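Office Floors and Fixtures > Cleaning > Small broom and dustpan vs. vacuum on plank flooring

vallden_ops
Starting a separate thread so the mop discussion stays readable. We have 60 square meters of wood-look plank, mixed brown and gray, with a dark baseboard. Most daily debris is paper: label backing, torn corners, packing scraps. I want to drop the midday vacuum run and keep a short broom and matching dustpan near the trash can instead. Procedure as drafted:

1. Sweep along the planks, toward the wall with the can.
2. Set the pan flat, lip toward the broom.
3. Empty into the can, then hang both tools.

Full vacuum stays at 7 p.m. Comments on the draft are welcome.
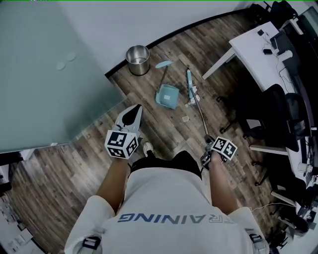
Zhuoran Tian
Step 1 is fine for paper. For grit I would sweep across the planks, otherwise the bristles push it into the seams and it stays there until the vacuum comes through.

vallden_ops
Noted. Grit is mostly an entrance problem here, so I'll add a line for the entrance only.

khokhar71
I disagree with the whole plan. A cordless vacuum does paper and grit in one pass. We timed both on the same aisle last December: 10 minutes with broom and pan, less than half that with the vacuum.

vallden_ops
A full aisle, yes. A few scraps next to a desk is a different job. By the time the vacuum is off its charger and somebody has moved the chairs, the broom is back on its hook. Noise counts too. The desks are in the same room as the open floor, and people are at their monitors at midday.

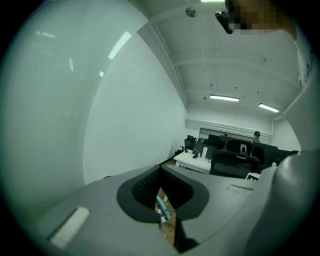
The chairs are the other constraint. Five-spoke bases collect paper between the casters, and our vacuum head is too wide to fit. A narrow broom head gets in if you turn the base a little first. I would put that in the procedure as step 1a.

Tala Farah
Has anyone checked the pan lip? The cheap ones bow in the middle after a few months and leave a line of dust on hard floor. We replaced ours with a Binileo, which has a rubber edge. Part 3729 if your supplier lists it.

vallden_ops
Ours has no rubber edge. Crumpled paper goes over a plain lip without trouble. Dust does not, but dust is the evening vacuum's job.

khokhar71
So you still need the vacuum.

vallden_ops
Once a day instead of twice. That was the proposal.

Handle length is still open. The short set stores easily but you have to bend for it. A long-handled set would need a wall clip.

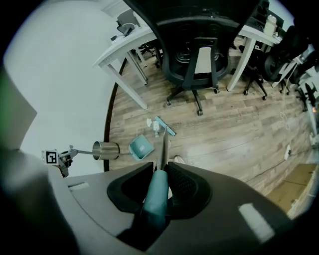
Carla Zein
Get the long handle if the same person sweeps every day. I used a short set for one season and my back objected. For occasional scraps, short is adequate.

Zhuoran Tian
Agree with that. Also wash the bristles once a month and dry them head up. Stored head down they splay, and then they skip the small pieces.

vallden_ops
Adding the monthly wash. Short set stays for now. Still need a hook that holds on painted wall, if anyone has a part number.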